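Culstead's last repair shop. Fergus Ritchie opened it in April with 4 shelves and no sign.
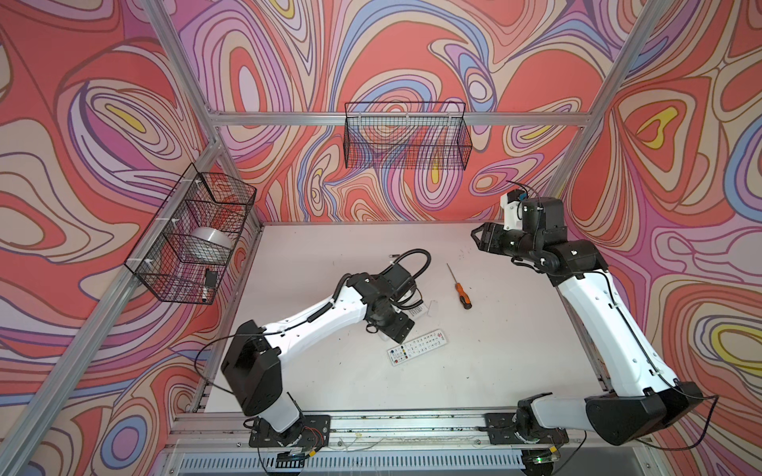
What does a repair cost?
Whatever you can spare, plus parts.

Radios mostly. Kettles. Roughly 500 jobs so far, half of them fuses.

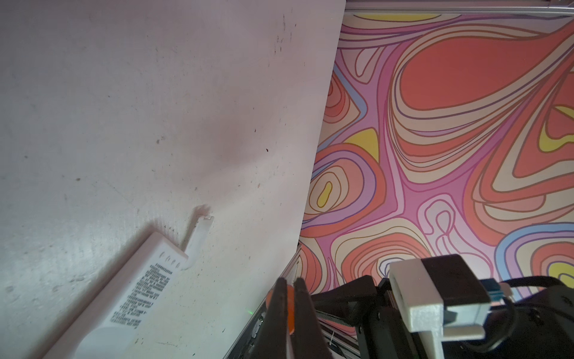 The rent problem

Up again. Jocelyn Maglaya next door pays the same, and she's thinking of leaving
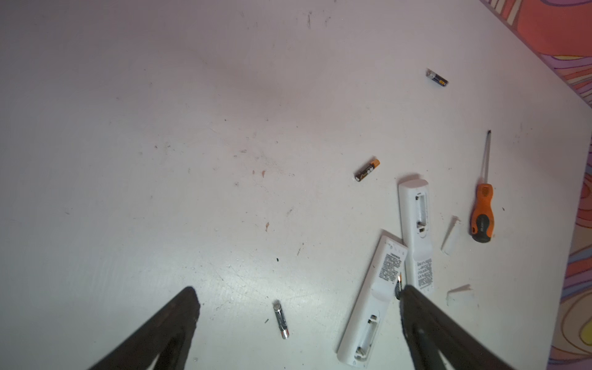 for Leone, where it's cheaper. Fergus wont go. Too many regulars.

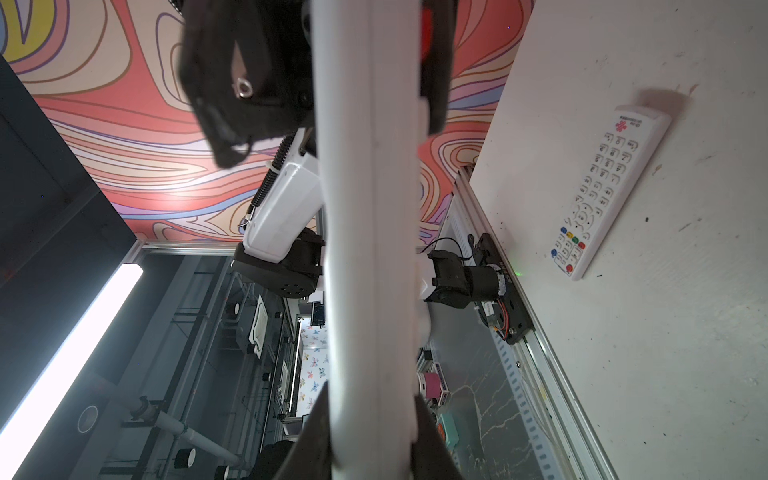
A remote with its four colored buttons.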